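Brusinell review: a handover planner for family companies

My mother-in-law, Constanza Sosa, has run Buketti for most of my adult life. We're a wholesale flower business with 26 employees, and until this winter the plan for who would do what after her was kept in her head and in a drawer of sticky notes. We've now been on Brusinell since March and I like it so much that I've become a bit of a pest about it at dinner.

The idea is simple. Everyone with a leadership job lists what they really do in a week, Brusinell sorts it into roles, and then you move things from one person to another with dates attached. Constanza's list came out at 1,707 separate entries (she included every supplier she calls personally!) and the program swallowed it without a hiccup. Watching her shrink that list has been the best part. She kept the growers. I got payroll, which I deserved.
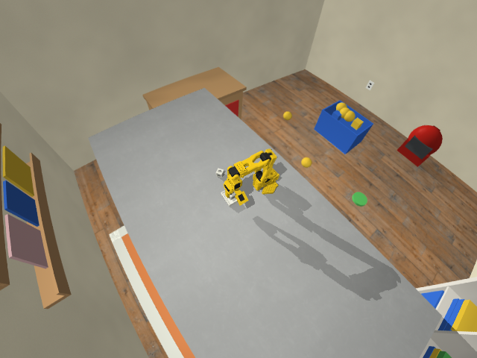 Can two people share one role during the changeover?
Shared roles are allowed for as long as you like, but one of you has to be marked as the final say.

That last setting caused our only real argument, and I'm glad we had it in a spreadsheet-like grid instead of in front of the drivers. My husband's cousin Nestor Cabrera and I both thought we were in charge of pricing. We had both been setting prices, too, which explained a few angry calls. It took one Saturday to sort out.

There's also a set of 27 conversation prompts, and I expected to skip them. I'm so happy I didn't. "Which decision would you hate to see reversed?" kept us at the table for two hours - Constanza talked about the years with Alarcón, our first big customer, and why she still won't give anyone longer credit than she gave them. I had worked with her all that time and never heard the whole story.
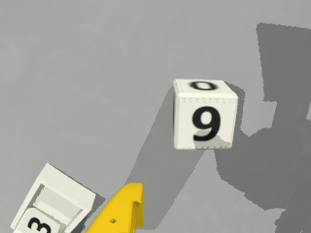
White cube with a 9 on the front.

Some gripes. The phone app only lets you view, so any change has to wait until you're back at a computer. Reminders go to everybody by default, and our bookkeeper, Hongmei Liang, got every one of them for a week before I found the switch. It's under Roles, then Notices, on the second tab. The printed report is ugly too, with tiny gray type that Constanza refuses to read. I paste it into a plain document and bump up the size.

We looked at Fatgate first. It has better charts and a very nice org map, but it seems built for companies with an HR department, and ours is me with a cup of coffee. 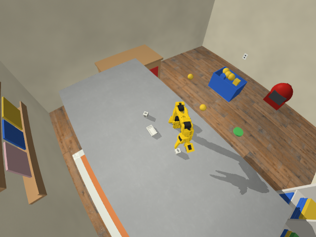 What happens to the plan if you stop paying?
Your account goes to read-only and you can still export everything to a file.

We pay $400 a year for the whole company, with no charge per person. I'd pay it again for the prompts alone. Setup took me two evenings, and support answered my one question (how to merge duplicate suppliers) the same afternoon.

Next up is the buying trip calendar, which Constanza says she'll hand over in the spring - I've put it in the grid with her name still next to it.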